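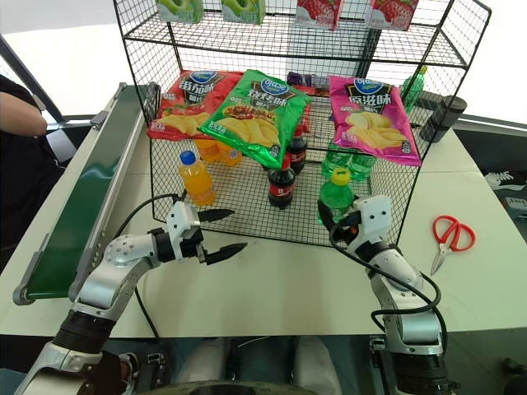
Stick checks move to the Thursday session

From the start of the indoor block, stick checks will be carried out before the Thursday session and no longer on match mornings. The change follows three fixtures last season in which a pocket was ruled too deep at the table and the player had to borrow a stick for the first quarter. A check takes less than a minute. A re-string does not, and there is seldom anyone free to do one between warm-up and the draw.

The check covers four points: overall length, width of the head at its widest part, depth of the pocket with a ball in it, and the end cap. Long sticks are measured separately. Players carrying two sticks should present both. A stick that passes gets a strip of white tape below the head with the month written on it. The strip stays valid until April unless the head is changed or the pocket is re-strung, in which case the stick must come back to the table.

Pocket depth is the usual fault. With the stick held level at eye height, the top of the ball must not sit below the bottom edge of the side wall. New mesh stretches over the first few weeks of use, and a pocket that was legal when strung may not be so a month later. Players who have recently changed to soft mesh should check it themselves before each session. If the ball drops, tighten the bottom string by one hole on each side, work the pocket for ten minutes with a ball, and look again.

Thanasis Pappas will run the table from 18.30. He has asked that sticks be handed over clean and without loose tape at the butt end. Bare metal shafts will be turned away. End caps can be bought from the kit cupboard, as can side-wall string and shooting string in black or white.

Helmets are not part of the stick check, but chin straps with perished rubber have been seen at both recent sessions. Replacement straps for the Skevska shell are in stock. Straps for the older Umel shell have to be ordered and take two to three weeks. The two types are not interchangeable, as the Umel uses a four-point snap with a wider stud.

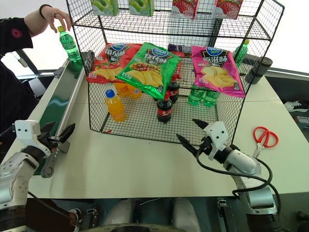
FIXTURES AND LEAGUE

The indoor fixture list for November 2020 has been issued in draft. Three points need attention before it is confirmed.

First, the away match against Isaksson has been moved from the main hall to the smaller court on the same site. The smaller court has no run-off behind the east goal, so the crease will be set one metre forward of its normal place. Defenders should expect less room behind the cage, and feeds from that side will be tighter than usual. Goalkeepers who like to clear round the back will need another plan.

Second, the match against Skurnlow now has a faceoff at 11.15 in place of 10.30. Travel times have been put back to suit. The pick-up point is the same.

Third, squad lists are limited to 23 names for the indoor block, goalkeepers included. The outdoor list carried more, and some players named on it will be moved to the second squad until spring. Anyone moved remains free to train with either group. Transfer between squads needs a form, which must reach the league by noon on the day before the match. Late forms were refused twice last season and there is no appeal.

Substitutions will be on the fly through the near gate only. The far gate is for penalties. Last season's practice of sending the long stick through the far gate on a cleared ball has been ruled illegal change and will cost a thirty-second penalty and possession.

GROUND WORKS

Drainage on the lower pitch is complete between the halfway line and the north goal. The contractor laid 203 metres of pipe and has refilled the trenches. The surface over them is soft and must not be used for shooting practice, including individual practice with a portable goal. The south half is open as normal. Line marking will be redone once the ground has settled.

The wall-ball area is open. Please bring balls back to the crate by the gate.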